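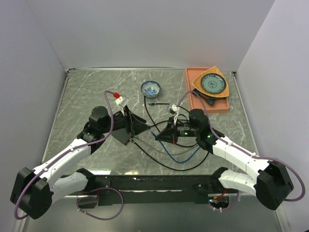
Figure 3. Two-arm work cell with marble-patterned work surface, seen from the fixed camera.

4.2 Seepage under the temporary embankment at Avcombe

The second test site lies on the east bank of the river at Avcombe, where the town relies on an earth embankment built in several stages. The older part is clay. The newer part, upstream of the road bridge, was raised with mixed fill and sits on a layer of sand and gravel that continues under the first row of houses. Residents there report water in their cellars well before the river reaches the top of the bank.

We installed 11 standpipes in two lines running away from the river. The first line crosses the clay section and the second crosses the newer section, close to the Gatby pumping station. Water levels in the pipes were logged every 10 minutes from December until the end of the high-water season. River level was taken from the gauge at the pumping station, and rainfall from a gauge on its roof. The full record holds 3,758 paired readings after gaps and faulty values were removed. Most of the gaps fall in the first weeks, when two loggers on the clay line lost power.

Along the clay line the water table followed the river slowly and with a much smaller range. A short peak in the river often left no clear mark in the pipes farthest from the bank. Along the newer line the response was quick. The pipe nearest the houses began to rise within hours of the river, and it stayed high after the river had dropped. Rain alone produced only small changes in either line.

These results match the borehole logs, which show the gravel layer thinning out toward the clay section. They also agree with the earlier survey by Abbasi, although that survey covered only low flows and had no pipes on the landward side of the road.

The model described in Section 3 was then run for both lines with the measured river level as input. For the clay line the fit was good without any change to the starting values. For the newer line the model gave water levels that were too low behind the bank. Raising the permeability of the gravel improved the peaks but made the levels fall too fast afterward. A better match was found when the old drainage ditch was left out of the model. The ditch is marked on the town's plans, but it has silted up over most of its length and carries little water.

For flood planning, the main point is the delay between the river peak and the peak under the houses. Pumping at Gatby is now stopped when the river falls below the warning level. On the newer line, water under the first row of houses was still rising at that time in several of the recorded events. Running the pumps longer would lower it, but we did not test this in the field.

The same method was applied at Fakgate, where the bank is lower and the ground behind it is peat. Those results are given in Section 4.3.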